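Search this site Enter keywords Go

Jurnesville Student Robotics Club
Frequently Asked Questions

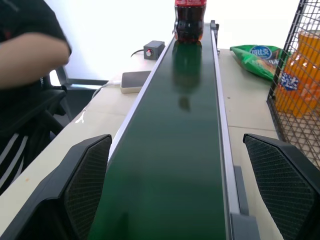

Photo: Pádraig Mac Mathúna / Jurnesville Student Robotics Club

Who may join?
Membership is open to all enrolled students. No experience with robots or programming is required.

What does the sorting project involve?
Teams program an arm to pick up packaged goods, such as drink bottles and bags of chips, at a conveyor belt. Each team keeps a written log of its attempts.

How often do teams meet?
Each team is assigned 2 sessions per week. A session lasts 70 minutes, including setup and cleanup.

Is there a fee?
The fee is $40 per year. Students who need a waiver should apply in writing to the club office before the first session.

May members bring their own items for the arm to handle?
Yes, with the approval of the session supervisor. Glass containers are not permitted.

When is the Hubmann Challenge?
The challenge is held each July. Entry forms are available in Room 138.

Page last reviewed: March 2021

Related
Elley Lab Safety Rules
Follatis Summer Workshop: How to Apply
Hubmann Challenge Scoring Guide
Fee Waiver Form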